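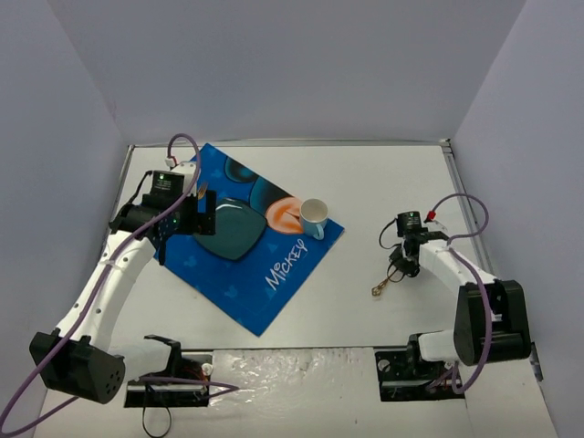
A placemat, a utensil and plenty of white table

Table setting, the kid edition

I have been on a placemat kick this month, and I blame May entirely. The weather turns, we start eating at odd hours, someone wants supper at 4 and someone else wants it when it's dark, and the table never gets properly cleared between one round and the next. So this month's home item is placemats. Specifically the wipeable, cheerful, slightly embarrassing kind with cartoon characters on them, like the blue Mickey one at the top.

I used to be a snob about these! I had a set of oatmeal-colored woven mats from a shop in Firkgate, lovely things, and I really believed small children would eat spaghetti over them. Well. Sauce went down between the strands and stayed there, and I spent one whole Monday evening picking at them with a toothbrush. The woven mats now live in the drawer with the birthday candles and the good scissors, and they come out when my in-laws visit.

What changed my mind was how much easier it is to get a kid to set the table when there's a mat they care about. Mine will argue about forks, napkins, cups and who did it last time, but the mat goes down the second I say the word supper. It lands crooked, of course. I've stopped fixing it — a mat at an angle holds a plate just as well as a straight one, and if I nudge it into line I get a look.

Color is worth a thought if your table is pale. Ours is a light one, and for years I couldn't work out why supper always looked like a waiting room. A good strong blue fixes that in one go. It also gives little ones an edge to aim for. Plate goes on the blue, and the rest of the table is for elbows and whatever they've brought home in their pockets.

Then there's the matter of where the spoon goes. I was raised with knife and spoon on the right, fork on the left, and I can still hear the tone of voice. With my own two I started with one utensil each and nothing else. Put it next to the mat, any side you like. Once that was a habit we added a fork, and after a few weeks a cup, and by then they were bossing me around about it. If you start with the full set you'll be picking cutlery up off the floor, or at least I was.

A few of you wrote in after the last issue asking what I wipe ours with. Nothing fancy! Warm water, a drop of dish soap, a soft cloth, and then I stand them up behind the faucet to dry. Please don't stack them damp. I did that over a long weekend and had to peel them apart, and one lost a good patch of its printing. The backs need a wipe too, especially if anyone has been at the syrup. I'd keep them away from hot pans as well. I use a cork trivet for anything that comes straight off the stove, and it sits in the middle of the table pretty much all year.

For storage, I've tried a magazine rack (they slump), a drawer (they curl) and a nail with a bulldog clip on the inside of the pantry door. The clip wins by a mile. It holds our everyday mats flat, the kids can reach it, and it cost me 30 cents out of the odds bin at Grivier's.

If you have mats you've gone off, or that your kids have outgrown, the swap table at the Jokbridge hall is back for the season. I went last time with a bag of 17 assorted mats, coasters and plastic bibs, feeling very virtuous, and came home with a gravy boat and a tablecloth that doesn't fit anything we own. Character mats go fastest, so bring those early. Anything cracked or peeling should stay home, please.

One more thing for the bakers. A retired placemat makes a great surface for decorating cookies. Sprinkles roll off a smooth one straight into the jar if you bend it into a little chute, and I've saved a shocking amount of nonpareils that way. I keep one ancient mat for this and it has done every batch since we moved to Dramani Street.

Next month I'm going to have a go at cloth napkins, and whether anybody with a washing machine as old as mine should bother. Send me your stain stories, the worse the better, and tell me how you fold them if you fold them at all.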